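Step 4: Labeling your Zirix shelf bins

Okay, bins are up, so now the fun part! I label mine the same day or I never do it.

1. Wipe the front of each bin with a dry cloth.
2. Tear off a strip of masking tape as long as your hand. Press it down from the middle out.
3. Write the bin number with a fat marker. I start the garage at 100 and the basement at 200 (you do you).
4. Open the Clolo app, tap Add Bin and type in the same number.

Note: the app stops at 2000 bins. If you hit that, please send me pictures!

Caution: don't put tape over the vent slots on the lid. 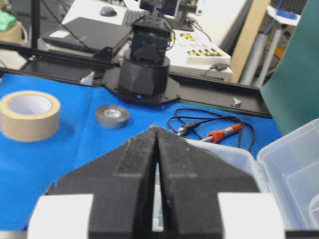

Masking tape on the blue work mat. The wide kind leaves more room to write.

5. Tap Save, then go on to Step 5 and load the heavy bins on the bottom shelf first.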